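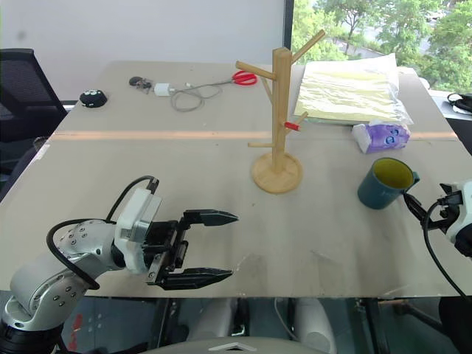
Tisosness is a collection of notes on live music, mostly country, folk and the sort of dance band that plays county fairs and grange halls. It started as a paper notebook and grew until it needed a proper home, and this file is meant to help you find your way around it. Each show is one record, and every record hangs off its venue the way mugs hang off a wooden mug tree, with pegs going out left and right at different heights. Some pegs are bare for now, and one has a red end like the peg low down on that stand, which is how I think of the Wodolham fairgrounds, because everything I care about seems to branch off there sooner or later. If you only read one section, please read the one on set lists, where most of the mistakes live.

What is in the collection

There are 309 shows in the current release. The oldest is from the summer of 2000, when Mélanie Lavoie and I drove out to hear a fiddle contest and stayed for the headliner, and the newest went in this past November. Each show has the name of the act, the venue, the month, the set list as well as we could get it, and a free-text note by whoever was there. The notes run from a single line ("too much bass, good pie") to several pages, and I have left them at the length they came in. Mélanie's are the long ones. Mine used to be short and have been creeping up on hers for years.

There is no audio in here and there never will be. People write to ask, and I do understand, but we don't hold the rights to anybody's performance. What you get is words about music, which is a funny thing to collect, I know, but I've found that a good note brings an evening back to me nearly as well as a recording does.

Files

shows.csv has one row per show
songs.csv has one row per song played, in order, with the show's number in the first column
venues.csv has the name, town and kind of each venue (fairground, hall, church, bar, field)
notes/ holds the free-text notes, one plain text file per show, named by show number
CHANGES.txt is the running list of fixes, newest at the top

Everything is plain text in UTF-8. Please make sure your spreadsheet program opens it that way, or Sang Đào and the Trịnh family band will come out as a row of question marks, and they have put up with enough of that on posters.

How the notes were made

Mostly in the dark, in pencil, on the back of whatever was handy. The writer typed them up later, usually the next morning, and sent them to me. Tuva Rønning read through the whole pile last winter and fixed place names, song titles and a truly impressive number of different spellings of "Wodolham." She did not touch anybody's opinions. If a note says the opening act was dull, then somebody thought so on the night, and you are welcome to disagree with them (I often do, and I wrote a fair share of them).

Set lists, and why you should be a little careful

A set list in this collection can come from one of three places, and the column called "source" tells you which. "Stage" means somebody was given the sheet taped to the floor, or was allowed to copy it. "Heard" means it was written down as the songs went by. "Memory" means it was put together afterward, and those are the shaky ones. A stage sheet is not perfect either! Bands skip songs when the weather turns, and a fair crowd that wants a waltz will generally get a waltz whether it was planned or not. Where two people's lists disagreed, I kept the longer one and put the difference in the note.

Medleys gave us a lot of grief. In the first release a medley was a single row, which made it look as though Sang Đào hardly ever played the old railroad songs, when in fact he plays a string of them near the close of almost every show. Medleys are now split into their parts, with an "m" in the last column. Encores have an "e." A song that is both has "me," which made Mariama Ansah laugh so hard when she saw it that I decided to keep it.

Songs with no title are entered as "untitled," followed by the first few words anyone could catch. If you know the proper name of one, I would be so pleased to hear from you. Tín Phan has already cleared up a whole batch of them from the Zillum dance nights, where he played bass for years and apparently never forgot a tune.

What is missing

Plenty, I'm afraid. We went where we could drive and be home by a decent hour, so the collection leans heavily toward the Wodolham fair and the halls near it. There are 25 shows with no set list at all, only a note. There are hardly any bar shows before Mariama joined us, because the rest of us were in bed by then. Winter is thin every year. Please don't use any of this to say which acts were most popular in the area, or how often they toured. It can only tell you where a handful of music lovers happened to be standing.

Ticket prices are filled in when we remembered them. Crowd sizes are left out on purpose, after a long and fairly heated talk at Tuva's place about how many people fit on a hay wagon.

Changes in release 2

Medleys split, as described above. Venue names made consistent, so that the hall at Zillum is one place and has stopped being several. Notes moved out of the big spreadsheet and into their own folder, where the line breaks survive. A duplicate of the harvest dance was removed. It had gone in once under Mélanie's name and once under mine, and we had given it quite different reviews, so both notes are kept under the one show.

Using it

You may copy, share and build on the tables and the notes for anything that isn't for sale. Please give the name of the collection and, if you quote a note, the name of the person who wrote it, found on the first line of the file. Song lyrics are not included beyond those few words in the untitled entries, and the songs belong to the people who wrote them.

Sending corrections

Give me the show number, what's wrong, and how you know. "I was there" is a perfectly good answer to the last part. New shows are welcome too, from anyone who was in the audience or on the stage, so long as the note is your own writing. I go through the letters in the evening and enter them in batches, so it may be a while before you see your fix in CHANGES.txt, but I do read every one.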